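4.2 Greeting conventions and the pace of the first meeting

Firms posting staff abroad tend to buy their cultural knowledge by the binder. Filolix, whose regional office in Flesitthorpe supplied most of our material, had 11 such binders, and the newcomers we interviewed had opened 2 of them. Both dealt with handshakes. The literature shares this preference: a visitor may arrive superbly briefed on the grip expected of them and with no idea that the meeting will begin forty minutes after the hour printed on the invitation.

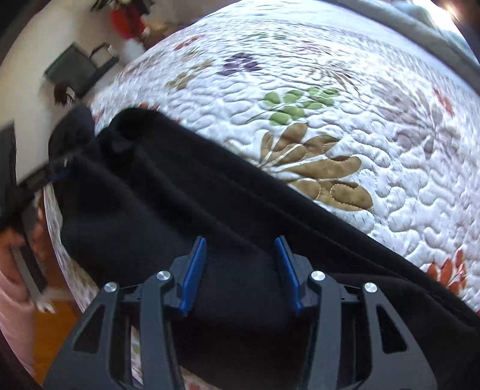
This page was last modified on 31st October.

Our coding of the 1,144 diary entries suggests that the delay itself caused little harm. Trouble arose from what visitors did with it. Those who opened a laptop were recorded by their hosts as "busy", a word that in the Celleck interviews carried much the same weight as "rude" and was used more often. Those who accepted tea, and then a second tea, were recorded as "serious". No host used either word in the presence of the person concerned, a courtesy that did nothing for the visitors' grasp of how things were going.

Dambrauskienė's scale of meeting formality, which runs from 0 to 100, was of limited help. It treats small talk as an absence of formality, whereas our hosts regarded twenty minutes on the health of one's parents as the most formal part of the day. We have kept the scale for comparability with earlier work and advise readers to enjoy it accordingly.

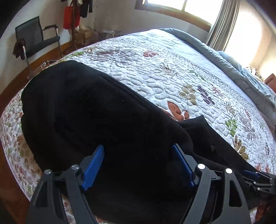
Figure 3. Black garment on a white quilted bedspread.

Dress produced the longest entries and the least agreement. Filolix's written guidance asked for "conservative dark colours", and visitors complied so thoroughly that one host enquired, with some delicacy, whether there had been a bereavement. Black was thought safe because it was thought to say nothing. It does, however, keep a faithful record of wherever it has been put down, and the few pale specks of lint on the garment in Figure 3 are the sort of detail that hosts mentioned and visitors did not. Condition outranked colour in the hosts' accounts, and both came a long way behind shoes, on which the binders were silent. A revised guidance note was circulated in November. It recommends navy.

4.3 Gifts and their refusal

Gift-giving was the one area in which the visitors had been warned too much.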